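Lists > Daytime Serials > Bustmont-log > Episode numbering

March, posted by bustmont-log index desk
Last updated: March, 9 p.m.

Replying to the message on double-length episodes. I have left the relevant part quoted at the bottom and trimmed the rest. Please reply to the list and keep the subject line, or the archive will file your answer as a new thread.
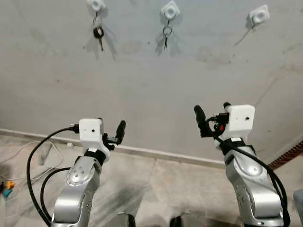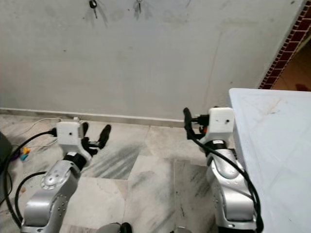

Pale gray wall, two views. The key holders are in the first.

The short version is that the log and the closing credits of Bustmont use different numbering, and both are internally consistent. The log counts broadcasts. The credits count production units. A double-length broadcast is one broadcast and 2 production units. The two sequences agree until the first double-length episode, the Ferreira wedding, and drift by one at each later double.

The log currently ends at 1,007. That is the broadcast count, with repeats excluded. The number on the final slate is higher, and the gap should equal the number of doubles. It does not, and that is the point raised in the earlier message.

I compared the log against the credits for the whole Sollel Hotel period. Differences fall into these groups:

a) True doubles. Aired as one piece, with one recap at the top and one set of credits. The slate shows a hyphenated number. These are logged correctly.

b) Back-to-back singles. Aired the same evening with a station break and full credits between them. Some of these were logged as doubles by early contributors working from TV listings, where they appear as a single block. They need to be split. I have found 9 of them. The hostage story at the hotel accounts for most.

c) Preempted episodes. Zisto sometimes dropped an episode for live coverage and ran it the next day in place of the scheduled one. A few were dropped and never run in the first market, but did run in the second. The log has no rule for this. At present they are in or out depending on who typed the entry.

Group (c) is the one that needs a decision. My proposal is that an episode is logged if it aired in any market during the original run, and that it takes its position from production order, with the letter P after the number. Existing numbers would stay where they are. I do not want to renumber, as too many fan-made summaries cite the log by number and we have no way of reaching the people who wrote them.

On the character index: splitting the group (b) entries affects first and last appearance fields. The younger Ferreira sister is listed as leaving town in the second half of a block. After the split she leaves one episode later than her husband, and this matches the dialogue. The doctor's return from the clinic also moves by one. The long blackmail plot is not affected, as all of its scenes fall on single episodes.

Recasts are a separate matter. The index keys on the role, with the performer as a second field, so a recast inside a split block only needs the second field checked. I know of a single case. The outgoing performer is in the first half, and a voice-over announces the change at the top of the second.

On sources: please do not correct the log from the cable reruns. The rerun package was cut to fit a shorter slot, the recaps were removed, and doubles were broken at whatever point gave two equal halves. The slates were regenerated for that package and follow neither system. If all you have is a rerun copy, mark the entry R and leave the number alone.

I still lack a reliable source for 27 entries in the stretch after the hotel fire. Home tapes with the break intact would be enough. What I need from each is the closing slate and whether a recap follows the break. Picture quality does not matter.

If there are no objections to the P suffix by the end of the month I will make the change and post a list of the affected entries. The old file will stay available under its present name.

--- Earlier message, trimmed ---

> I have been matching my tapes to the log and I keep ending up off by
> more than the number of doubles. The log says the lobby hostage
> episode is a double but my tape has full credits in the middle, then
> a station ident, then a recap. Is that a double or not?
>
> Also, the episode where the Ferreiras find the second will is not in
> the log at all. I have it on tape with the Zisto logo. It was
> definitely shown here, it may not have been shown everywhere. The
> slate number fits in the gap. Should I send it in, and what number
> should I put on it?

Your lobby tape is group (b). The second will is group (c). Send the slate number and the market, and leave the log number blank for now.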